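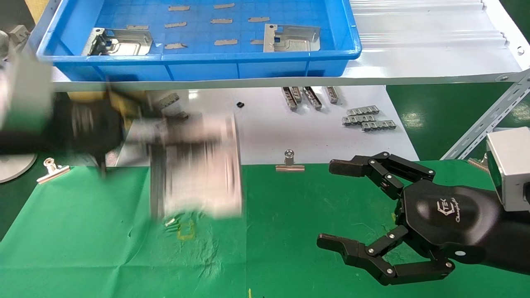
Line the tray before anything goes in it, Aurora Valente wrote under last month's page on sorting small parts, and stop buying boxes with lids. She has a point about the lids. A shallow open tray on a low shelf over the bench gets used. A lidded box gets opened once and then parts pile up beside it.

Trays

A blue tray suits silver brackets well, as they show up against it. Keep the larger stamped pieces up there and leave the bench for the small stuff. Strips of tape stuck to the floor of the tray will mark out rows. Mine is a plain plastic tray, 410 mm long, and it wipes clean with washing-up liquid.

Cloth on the bench

Small metal bits skid on a hard white top and end up on the floor. Spread a cloth over the front half of the bench and work on that. Green is easy on the eyes. Two metal binder clips will hold it. Leave the handles up so you can take them off quickly when you want to shake the cloth out. Wrinkles don't matter much, but tiny pieces do hide in the folds, so run your palm over it before you lift it.

Laying out

Stand connectors upright in a row if they will stand. Flat comb-shaped strips can be stacked, but fan them a little or you will pick up two at once. Very small black parts are better on white than on the cloth.

Finishing up

Put the brackets back in the tray first. Sweep the rest into a jar with a stiff card. My shelf is 935 mm wide and takes two trays with room for the jar. Odd pieces go in the jar until February, when I sort it.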